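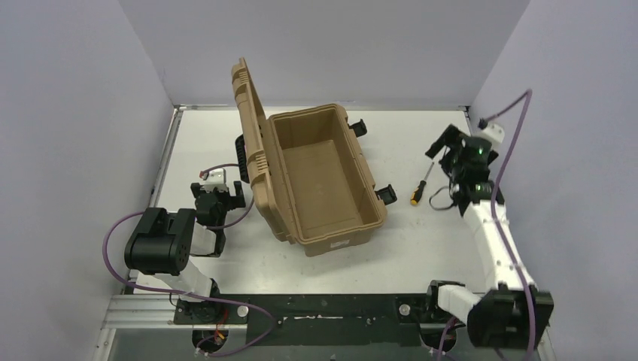
4.2 Does a fitted case keep tools together?

Figure 3. Tan carrying case with the lid raised and the tub empty; a screwdriver with a yellow and black handle lies to its right.

The claim that a tool kept in its own case is less likely to go astray is repeated in most household storage guides, usually without support. Paju and Sakalauskas put it more strongly in the Porulside survey, where 2285 households were asked where they had last seen their screwdriver. We are not persuaded. The survey relied on memory, and people who own a case may simply like to say that they use it.

The case in Figure 3 shows part of the difficulty. Its tub has a flat floor, with no shaped recess to tell the user what belongs where. The two latches on the long side hold the lid down, but a shut lid says nothing about what is inside. A case can be closed, carried off and put on a shelf with the screwdriver still on the table.

In our own Grovitz visits, two households kept a case of this general sort and used it for something other than tools. That is far too few to settle anything, and we do not offer it as a counter-finding. It does suggest that "owns a case" and "puts tools away" should be recorded as separate answers, which the Porulside form did not do.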